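Fault 1402: slip on rounded objects

Flamdale hand gripper, ribbed pads. If the log shows 1402, the object moved in the grip during a lift.

1. Set the object down and open the fingers fully.
2. Check both ribbed pads for lifted edges.
3. Reseat any loose pad and wait 30 seconds.
4. Grip the mouse by its sides and repeat 5 times. 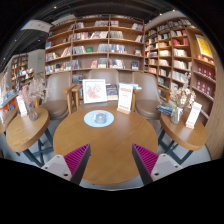
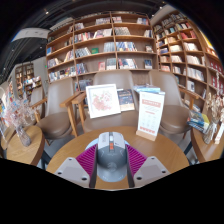
Fingers open; mouse held by the sides.

If 1402 returns within 3 lifts, replace both pads.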